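Clearing the Table: What We Learned About Stacking Dishes
Project report by Kyung-tae Ki, with Pravesh Swanepoel and Guido Barbieri
Badcombe, July 13, 2026 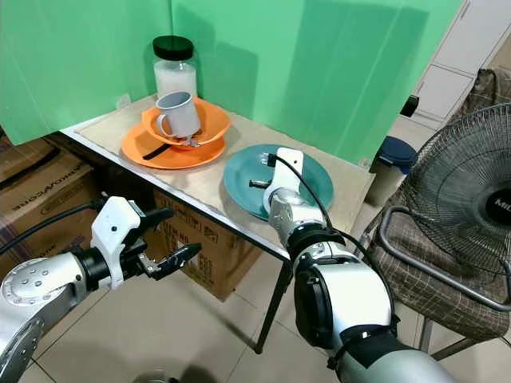 So our project started with an argument over lunch. Pravesh stacks everything by size, Guido stacks by whatever is closest, and I carry things one at a time like a coward. Our instructor, Bongani Mahlangu, heard us going on about it and told us to write it up properly – so we did!

We kept the table small and the dishes ordinary. There was an orange plate with an orange bowl on it, a light gray mug, a teal plate, a bit of silverware and a clear jar with a black lid. The jar stayed in the back corner the whole time (it has white stuff in it and none of us wanted to sweep that up).

We tried 3 ways of stacking and cleared the table 5 times with each. The first way was plates together, bowl on top, mug carried separately. The second was what we called the nest: bowl on plate, mug in bowl, utensil tucked in beside it. The third was Guido's way, and I can't really describe it as a method.

The nest was my favorite by a mile, mostly because it leaves so much table free to wipe. The trouble is that a mug doesn't want to sit straight in a bowl. It leans, and then the bowl tips a little too, and you end up walking very slowly. Plates first was duller but steadier, and it took 2 trips every time.

The teal plate gave us the most trouble. Its raised rim is nice for crumbs, but small things left on it slide when you pick it up, so we started clearing those off before anything else. I wish we had done that from the start – our early notes are mostly complaints.

If we do this again in November I'd like to add glasses and a proper tray. Pravesh wants a bigger table. Guido wants lunch included.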